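Gangadharan Pai
I said in August that I'd write down how my grandmother's sambar powder works, and then I put it off, as I do with everything that matters to me. So this is going to be a long thread. Get some tea first, or make yours while you read, I won't mind.

She never measured. My mother never measured either, but she at least let me stand next to her with a kitchen scale and a notebook while she grumbled at me. What follows is her grumbling turned into grams, more or less.

Coriander seed is most of it. If I'm making the big batch that goes out to the cousins I start with 1000 grams, and yes, that is a comical amount of coriander for one kitchen, and the whole stairwell knows about it by lunchtime. For a normal household, take a fifth of that and you'll be happy for weeks.

Roast every spice on its own. I know, I know. I tried doing the lot together when I was a student in a rented room in Zunley with one bad burner, and the fenugreek went black while the coriander was still thinking about it. Bitter sambar for a whole week – I ate it anyway, because I was broke and stubborn. 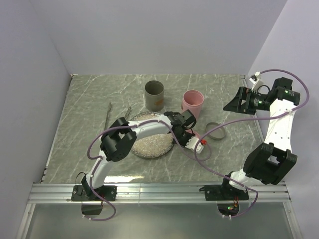

Rajeshwari Kurian
We never roasted the turmeric at home, just stirred the powder in at the end. Is that wrong? My aunt would be so upset to hear it was wrong.

Gangadharan Pai
Not wrong at all, please leave your aunt in peace! If you're using ground turmeric it should go in at the end, off the heat. My mother used the dried whole root, which she cracked with a pestle and warmed very gently, but I gave that up after I chipped a tile.

Now the chilies. I use two kinds, one for color and one for heat, and I lean hard on the color one these days since my stomach has become a more delicate instrument than it used to be. Snap the stems off, shake out some of the seeds if you want it milder, and roast them until they feel brittle and smell a little sweet. Open a window before you start. Then open another one.

The dals are the part people skip, and I wish they wouldn't. A handful of chana dal and a handful of toor, roasted until they're the color of a good biscuit, give the sambar its body. Without them it's a thin, sharp sort of thing and you keep adding salt, wondering what's missing.

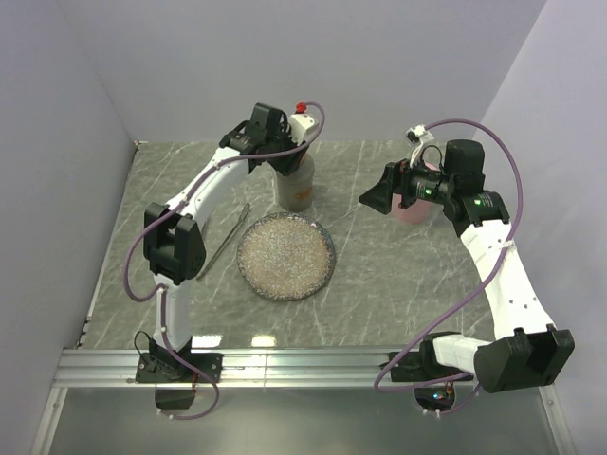 Let everything cool completely before you grind it, and I mean completely – go and call your sister, fold the towels. Warm spices sweat in the grinder and you end up with paste around the blades. I grind in small lots, sieve, and send the coarse bits back through for a second turn.

Curry leaves I dry in the pan until they crackle. My cousin in Plarkedlow can't get fresh ones for most of the year and leaves them out, and hers is still very good, so don't let that stop you.

For storage, a jar with a tight lid, kept away from the stove. It's at its best for 3 months. After that it's still fine, only quieter, and I use a heaping spoon where I'd have used a level one.

I'll do the tamarind question tomorrow evening, if my wrist recovers from all this typing. Somebody remind me about the drumsticks too, because I have opinions on when they go in.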